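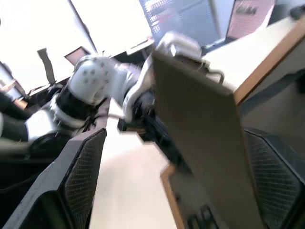

How Does a Robot Know Where Its Hand Is?

Close your eyes and touch the tip of your nose. Easy, right? You didn't have to look, and you probably didn't have to think very hard either. Your brain keeps track of your elbow, your wrist and your fingers all day long, even when you are busy eating cereal or looking for your other shoe.

A robot arm needs help with that, and the help comes from software, the set of instructions that tells a computer what to do. In the picture, a small camera near one robot's hand is looking out between two black fingers. There is a piece of brown cardboard between them, standing up tall and leaning a bit, and behind it is a second arm, a white one with black rings. See how blurry the white arm is? It was moving!

Feeling the bends

Inside each joint of a robot arm there is usually a little sensor that measures how far the joint has turned. The software reads those sensors over and over (on our robots at Tinoteck it happens 1,000 times every second, which is a lot faster than you can say "elbow"). Then it does some math. If the shoulder is bent this much, and the elbow is bent that much, the hand must be right there.

You can try this with a folding ruler. Bend it in two places and lay it on the table. Now change just one bend and watch how far the end travels. A tiny turn near the start makes a big move at the tip!

Looking with a camera

Knowing where your own hand is doesn't tell you where the cardboard is. For that, the robot needs to look. A camera picture is really a giant grid of colored dots, and the software has to work out which dots belong to the cardboard and which belong to the table, the floor, or a bright window. Bright windows can be a real nuisance, by the way. They can wash out the colors around them, just as they do when you take a photo of a friend with the sun behind her.

Two arms, one plan

Now suppose you and a friend are carrying a big piece of cardboard across the room. If you walk faster than your friend, it bends, or somebody drops it. Two robot arms can have the same trouble, so a part of the software called the planner thinks ahead. It draws an invisible path for each arm and checks that they won't bump elbows on the way.

My friend Stella Kioko writes planners, and she likes to say that most of her job is teaching robots to take turns.

Try it at home

Find a partner and a piece of cardboard. Each of you may use only one hand, and no talking! Try to lift the cardboard and turn it upside down together. Then try again, but this time make a plan out loud before you start. Which way was easier? Write down your plan, one small step to a line, and you will have written something very much like a robot program.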